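Re: [cloth-manip] Wrist views and the contact label problem

Priya Dunleavy wrote on Saturday:

> Thanks for putting the Citcombe numbers up. I have two questions before
> we try any of it here. First, the write-up says the contact labels come
> from the wrist cameras alone, with no tactile signal. How do you get a
> usable label when the hand covers the thing it is touching? On our setup
> the fingertip is hidden in a fold half the time.
>
> Second, you report 87 percent agreement between labelers but I could not
> find what they were agreeing on. Is that per frame or per contact event?
> If it is per frame I would expect it to be inflated by the long stretches
> where nothing changes.
>
> We have the Yazzie recordings sitting on a disk and would like to run the
> same thing on them if it is not too painful.

Priya,

Taking the second one first, as it is short. The 87 percent is per event. We had the same worry about per-frame scoring and dropped it in May. An event is a stretch of video between the first frame a labeler calls "touching" and the first frame they call "clear." Two labelers agree on an event if their start frames are within 5 frames of each other and they pick the same class. We ignore the end frame for scoring. Release is much harder to see than contact on soft material, and when we included it the labelers mostly argued about release.

The set is 2723 events. Of those, 400 were labeled twice, and the agreement figure comes from those 400 only. The table caption should have said so and I will fix it.

On the first question, the answer is that we stopped asking for one label. The original scheme was a yes/no on whether the fingertip touches cloth. That falls apart for the reason you give. There are now three classes. "Open" means the fingertips and the cloth next to them are both in view, so the labeler can judge the gap directly or from the shadow. "Buried" means the end of the finger or gripper goes into a fold and the labeler has to judge from how the cloth sits next to it. "Unknown" is for everything else, and people are told to use it freely.

The two below are from the same place, and they look very different to a labeler even though there is white cloth under the hand in both.

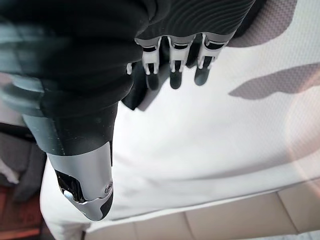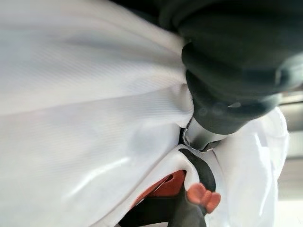 The open class is the easy one. With the fingers hanging over a flat stretch of cloth you have dark tips against white and a shadow to go with them. A labeler can step forward a few frames and watch the tip and its shadow close up. Most of our disagreements there are a frame or two apart, well inside the tolerance.

Buried is where the work went. You can't see the contact point, so we ask about the fabric. Does the cloth come up on both sides of the metal? Is there a crease that starts at it? If both are true the labeler marks contact, and if only one is true they step back and check whether the crease was already there. That last step matters more than I expected. Bunched cloth is full of creases that have nothing to do with the hand, and our first pass at this counted a lot of them.

The other thing that causes trouble is objects underneath or mixed in with the cloth. If there is a dark band or a colored piece showing through a gap, people start labeling contact with that instead. The instructions now say to label contact with the cloth only and put anything else in the notes field. Reginald Ostrowski went through the notes by hand and thinks a second pass for hard objects would be worth doing, but we have not started on it.

What I can't tell you is how close the buried labels are to the truth. Agreement between two people is not the same as being right, and we have no force readings for any of the Citcombe recordings. The Hollberg group has a glove with pads on the fingertips and has offered to record a short set with both. Until that exists I would treat the buried class as a weak label. In training we give it a lower weight than open — the exact value didn't seem to matter much as long as it was lower.

For the Yazzie recordings, a few practical points:

The labeling tool expects one video per wrist. If yours are stitched side by side, split them first. It will load a stitched file without complaint and then the frame counts come out wrong.

Label a small batch twice before you commit to the whole disk. If your hand spends half its time in folds, your share of buried events will be higher than ours and your agreement will probably be lower.

Keep the unknowns. We threw ours out in the first version and had to go back and recover them when we wanted to look at where the model was overconfident.

The current instructions are in the Sandedano folder, under labeling, in the file marked v3. Ignore v2, it still has the yes/no scheme in it. If the tool won't start, send me the log and I'll look at it.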